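Skallari Zipper Storage Bags, Clear

Pack of 30 bags. Item number 431.

These bags are made for small things which are always getting lost: play food, blocks, puzzle pieces, crayons. The plastic is clear, so a child can find the right bag without emptying all of them. Each bag closes with a zipper seal and can be used many times.
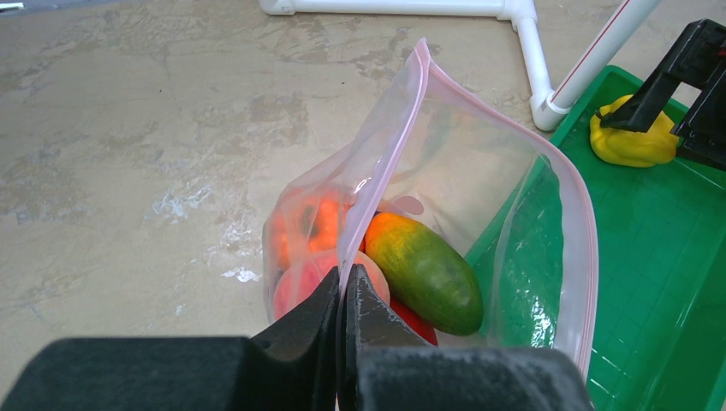 Size is the question we receive most often. The bag is meant for one small play set, and it should not be filled to the top — the zipper needs some free space to close well. A toy cucumber, an orange pepper and a peach go in together, and the pink-red seal is easy to see when the mouth is open. Wash by hand only, and let the bag dry open.

Also sold in a carton of 300. For larger orders, please write to Xuelian Ren.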